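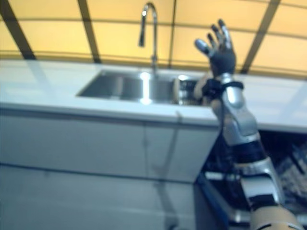

Kidus Tilahun

Category: Calls and Vacancies / Letters and Archives

We are looking for readers to help with the Adugna letters, a collection of 202 family letters written between cousins, sisters and two school friends. The letters came to the Stullivmont reading room in three boxes, and 102 of them are already transcribed. The others wait for patient eyes.

Your task is to read scanned pages at home and type what you see, with the old spelling kept as it is. Please do not correct the writer, also when she forgets a comma or writes the same word twice. Where a word cannot be read, you put a question mark in brackets and continue.

You do not need a degree in history. You should be comfortable with joined handwriting in English, and be able to give us two hours in a week until the end of October. Every page is read by a second person, so a mistake is not a disaster.

The work is unpaid, but each reader will be named in the printed edition, which Harnero will publish — unless you prefer to stay without name.

To apply, write me a short letter, by hand if possible, and tell which old letter or diary you have enjoyed reading. Leave it at the Stullivmont desk before 5 p.m. and write "Adugna" on the envelope.

Last updated: October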